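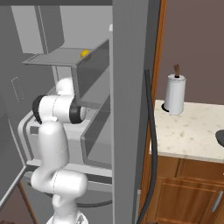

I've had the same argument with Kastriot Babić for most of the winter now, and as we share a bench at the workshop there's no getting away from it. He thinks a home robot should be built first and simulated later, if ever. I'm the other way round! I've put 112 evenings into our fridge arm (we call it Trivach, don't ask) and I'd happily put in as many again before buying another motor.

Take the fridge. You'd think it was just a box with a door, but for an arm it's a horrible place to work. There's a shelf over your wrist, there are bins down the side, and the one thing you want, a lemon say, is sitting up on top where the elbow has to fold in a way it doesn't much like. In the simulator I can get that wrong 3592 times and all I've lost is a bit of electricity. Kastriot got it wrong once, on his own fridge, with the real thing, and he's still finding glass.

Now, he does have a point, and I'll give it to him in print so he can stop asking. Simulated cables are far too polite. Simulated lemons don't roll under things half as well as proper ones, and rubber door seals are a nightmare to model (mine let go of the door like they're glad to be rid of it). Hayley Sowerby spent three weeks tuning hers and the real door still beat her.

But people new to this come in wanting to solder on day one, and I wish more of them would spend a month with a pretend kitchen first. Move the base a bit, try again, move the fridge, try again. It's dull and it's cheap and I love it. Kastriot says he'll try my way on the next build, once he's bought the motors.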